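Hullari Home Forum > Storage and Utility > Shoes, Boots and Coats

Topic: Lidded box for clogs and slides, heel straps up or down?

nest_hughes
Posts: 266

Two pairs to store over winter: one pair of cream clogs with a heel strap, one pair of black slides. Both are sold as EVA. I have a square plastic box with a clip-down lid, bought from the Narna range, and it will live under the bench in a carpeted back room. The room is heated in the evening and left alone the rest of the time.

Questions are whether the lid should be clipped or only rested on, and which way the heel straps should go. Last winter the straps were left forward over the top and took a bend that never came out.
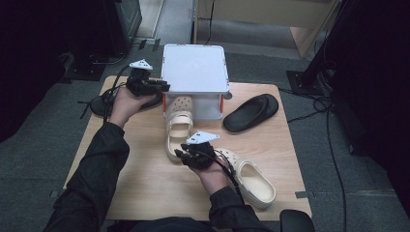
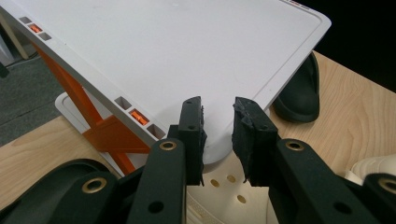
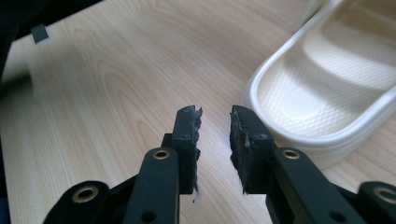 First picture: both pairs out on the table with the box at the back. The nearer clog to the box has its strap folded down.

The inside of the box measures 266 mm across. I have not measured the clogs sole to sole, only the length.

Grunitar_Dave
Posts: 993

266 across is tight for adult footwear laid flat. What length did you get for the clogs? If the sole is longer than the box is wide, everything else in this topic is beside the point. EVA takes a set under a small load if the load stays on long enough. A toe pressed against the wall of a box from October to March will have a flat on it in spring.

nest_hughes

251 mm heel to toe for the clogs, strap not included. The slides are a little longer, 258 mm. So they fit flat, one way only, with not much left over.

Grunitar_Dave

Then they fit with the strap in one position and possibly not the other. A strap swung right back sticks out behind the heel. Measure again with the strap back before you decide.

tidewrack
Posts: 41

Strap down behind the heel, the way it is on the clog by the box in the first picture. That is the position it is worn in, so it's the shape you want it to keep. Forward over the toe puts the bend exactly where the strap is thinnest.

Lid on, clips closed. The whole purpose of a lidded box is dust.

Efraín Salazar
Posts: 118

I disagree about the clips. EVA gives off a smell when shut in, and any moisture that goes in stays in. The clogs have holes on top and will dry well enough in open air, but slides tend to hold water in the texture of the footbed. Clip the lid over that for a whole winter and you get grey specks along the strap join. I have scrubbed them off two pairs.

Lid resting on top, clips undone. It stops the dust just as well as a clipped lid does.

tidewrack

A resting lid under a bench gets kicked off. Dry the shoes first and there is nothing to shut in. You had a drying problem, the lid only kept it for you.

Efraín Salazar

They had stood for a day before they went in. The tops were dry. The footbed was not dry at depth, whatever it felt like to the hand.

pegrail
Posts: 72

Question on the second picture. There are open slots either side of the orange clip in the white edge. Do those go through to the inside? If they do then the argument about clipped or unclipped is academic, it will breathe either way.

nest_hughes

I put a strip of paper into one. It stops after a few millimetres. I have not tried all of them.

pegrail

So blind, or at least that one is. In that case the only air path is whatever gap there is between lid and body, and that depends on the fit. Shut a folded tissue in the lid and pull. If it slides out freely there is a gap, if it tears you have a fairly good seal.

nest_hughes

Tissue slid out on two sides and caught on the other two. Nothing tore.

pegrail

Ordinary storage box, then. Not airtight, not ventilated. I would clip it and put a sachet of silica gel in.

Grunitar_Dave

Silica gel in a box that leaks air is saturated in a few weeks, then it is just something rattling in the bottom. Either change it monthly or leave it out. Newspaper inside the toe does more for the shape and holds some moisture as well. Don't pack it hard.

reisinger_fan
Posts: 19

Not newspaper in cream clogs. The ink transfers. I had a pair with a headline on the insole, mirrored, quite legible, and it took a solvent I would not use again to shift it. Plain packing paper or an old pillowcase cut up.

The same goes for putting black next to cream. Some black soles mark a pale surface if they are pressed together for months. Put a sheet of something between the pairs.

tidewrack

Has anyone actually seen black EVA mark cream EVA? Black rubber will, I accept that. I've had black and white pairs of these in the same crate for four winters and never found a mark.

reisinger_fan

Mine were black rubber-soled. I don't know about all-EVA pairs. A sheet of paper costs nothing, so I would still do it.

Efraín Salazar

Marking also depends on heat. What is the bench next to? If there is a radiator on that wall I would be more worried about shrinkage than staining. EVA clogs left in a hot car come out a size smaller and they do not go back.

nest_hughes

No radiator on that wall. The nearest one is across the room. The bench is against a cupboard. I had a thermometer under there for a few evenings, 19 degrees at the highest.

Efraín Salazar

19 is fine. Ignore me on shrinkage.

For the layout, I would do it in this order:

Slides at the bottom, soles down, side by side, one turned round so heel is next to toe.
Sheet of packing paper.
Clogs on top, soles down, also heel to toe.
Nothing on top of the clogs.

Check the lid goes on without pressing. If the lid touches the tops of the clogs, the box is too shallow for two layers.

Grunitar_Dave

Wrong way up in my view. The upper band of a slide is the weak part. Put a pair of clogs on it and the band goes flat, and once it's flat the foot does not go in properly. Clogs on the bottom, they have a shape that will carry something. Slides on top.

Efraín Salazar

The clogs weigh next to nothing.

Grunitar_Dave

So do slides. The difference is which shape carries load better over five months, and a domed toe carries it better than a strip across two anchor points. You can test it on the kitchen scales with your hand if you like. Press both to the same reading and look at how far each one moves.

nest_hughes

Did that. Pressed one of each on the scales to 400 g. The slide band moved 9 mm in the middle. The clog toe moved 2 mm, could be less, I was reading a ruler held against it.

Grunitar_Dave

Clogs on the bottom, then.

Efraín Salazar

400 g is more than a pair of clogs weighs, but fine. The ratio is what it is.

pegrail

Or stand them on their sides. One clog is already on its side in the first picture. On its side there is no load on the strap or the top at all, only on the edge of the sole, and that is the thickest part. You could probably get all four in a single layer like that.

tidewrack

On its side it leans, unless it is wedged, and if it is wedged you are back to side pressure. A clog is also wider at the rim than people think.

pegrail

Only if you leave gaps. Measured fill, no gaps, no pressure. It can be done.

tidewrack

It can be done with a box made for it.

nest_hughes

Tried three arrangements this afternoon.

Clogs below, slides above, all soles down: lid closes, a finger's width above the slides. Straps have to be up inside the heel opening, because with them swung right back the clogs touch the wall of the box.

Slides below, clogs above: lid closes but touches the top of one clog.

All on their sides: lid closes with plenty of height. One slide has to curve slightly to fit.

So it is the first arrangement. The remaining point is the straps, which nobody seems to agree on.

tidewrack

How far do the clogs touch with the straps back? If it is the strap touching and not the heel then it is a couple of grams on a strap. I'd still have them back.

Grunitar_Dave

Straps up inside is a fold at the rivet, no fold in the strap itself, if you do it loosely. Turn the strap on the rivet and let it rest wherever it stops. Do not push it down under the paper.

nest_hughes

With the strap turned to where it stops by itself it sits a little above the rim of the heel. It clears the slides. I will leave it like that and see.

Before packing: washed in cool water with washing-up liquid, rinsed, stood on end for two days in the back room with the window on the latch. Efraín, the footbeds were weighed before and after. No change between the evening of the first day and the evening of the second, to the gram.

Efraín Salazar

That is dry. Clip it if you want to. I would still open it once in January.

reisinger_fan

Write on the lid what's in it and the month it was packed. The translucent sides are no help once it is under a bench.

nest_hughes

Labelled. Packing paper between the layers and loosely in the toes of the clogs, no silica gel. Lid clipped. I will post the strap measurements when the box comes out in March.

pegrail

Please also measure the slide band, same 400 g, same place.

nest_hughes

Will do. I have marked the spot on the underside of the band in pencil.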